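## 4. Setting up country and airspace alerts

Read section 3 first if you haven't yet linked your Tresto account to a mailbox. The steps below assume the account works and you have been given the "desk" role. A "reader" account shows the same menus but won't save anything, and it won't warn you either.

Tresto collects diplomatic notices from foreign ministries, embassy closures, travel bans and airspace restrictions, and sends them to your desk as alerts. The sales sheet calls this "complete coverage". Treat that claim with care. The system reads what governments choose to publish, in the order they choose to publish it, and a ministry that wants a story kept quiet has no trouble keeping it out of Tresto.

### 4.1 Choosing your countries

1. Open **Desk > Watch list** and press **New list**.
2. Type a name. Keep it short, as the name goes into the subject line of every alert and long names push the country off the end.
3. Tick the countries you want. The limit is 22 per list. You can make a second list, but alerts that match both lists are sent twice.
4. Press **Save**, then leave the page and come back. If the list is blank, save it again.

**Note:** The "Suggested countries" button picks whatever other desks are watching. It will give you the places already on every front page. Make your own choice.

**Note:** Disputed territories are filed under whichever state Cletari, the company that supplies the country table, has decided on. The table was last changed on 8 February 2022. Check where your territory sits before you rely on it, and don't copy the label into a story.

### 4.2 Choosing your sources

1. Go to **Desk > Sources**. Three groups are shown: *Official*, *Agency* and *Bajwa feed*.
2. Tick **Official**. It covers ministry statements, embassy notices and formal protests where the text has been made public.
3. Tick **Agency** only if your office pays for it. Without a licence you get the headline and a locked page.
4. Leave **Bajwa feed** off until you have read the caution below.
5. Set **Delay** to 0. The factory setting is 20 minutes, which suits the server and does very little for a newsroom.

> **Caution:** The Bajwa feed is built from social media posts by people claiming to be at airports, borders and embassy gates. Each post is given a trust score. We have asked how the score is worked out and have not had an answer we could print. A high score is no substitute for a phone call.

### 4.3 Airspace restrictions

Airspace alerts behave differently from the rest, and this is where most desks come unstuck. A closure may be ordered by a defence ministry, a civil aviation office or a head of government, and the three don't always agree on whether it happened.

1. Open **Desk > Airspace** and switch on **State flights**. It is off by default, so a refused presidential flight would otherwise go by without a sound.
2. Under **Type**, tick *Closure*, *Refusal* and *Withdrawn permission*. The fourth choice, *Technical*, covers radar repairs and the like. Tick it anyway for the first week. "Technical reasons" is a favourite phrase of governments that would prefer not to give the real ones.
3. Set **Minimum length** to one hour.
4. Press **Test**. A sample alert numbered 3409 should arrive in your mailbox.
5. If nothing arrives, look in the junk folder, then check the address, then go back to section 3.

The test proves that mail gets from Tresto to you. It says nothing about whether the airspace feed itself is running. For that, look at the small clock beside the **Airspace** heading - if it is more than an hour behind, the feed has stopped, whatever the green light says.
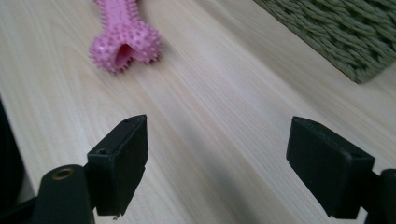
### 4.4 Setting the alert level

1. Go to **Desk > Levels**.
2. Choose **Low**, **Medium** or **High** for each kind of event. Embassy closures, expulsions and recalled ambassadors should be High.
3. Set *Statement of concern* to Low. There are a great many of them.
4. Set *Threat to act* to Medium. A leader who says an embassy could be shut has not shut it, and Tresto used to file both under the same heading. Version 14 separates them, though translated speeches still end up in the wrong pile now and then.
5. Press **Apply to all lists**, or the change affects only the list on screen.

**Note:** The "Tension index" on this page is a number between 0 and 100 supplied by Bernov. It goes up when more statements are issued. A noisy week and a dangerous week look the same on it. We suggest hiding the panel with the cross in the corner.

### 4.5 Before you publish from an alert

An alert is a tip. Work through these steps every time, including at three in the morning.

1. Open the original document using **View source**. If there is no original, stop and ring someone.
2. Read it in its own language if anyone on shift can. The built-in translation turns "may" into "will" more often than it should.
3. Check the date on the document against the date on the alert. Old notices are sent again whenever a ministry rebuilds its website. One batch in April was years out of date.
4. Ask the other government. Their silence can be reported as silence, with the time you asked.
5. Press **Mark as checked** and add your initials.

> **Caution:** "Mark as checked" can be pressed without opening the source. The log records it the same way in either case.

To share a checked alert with another desk, see section 5.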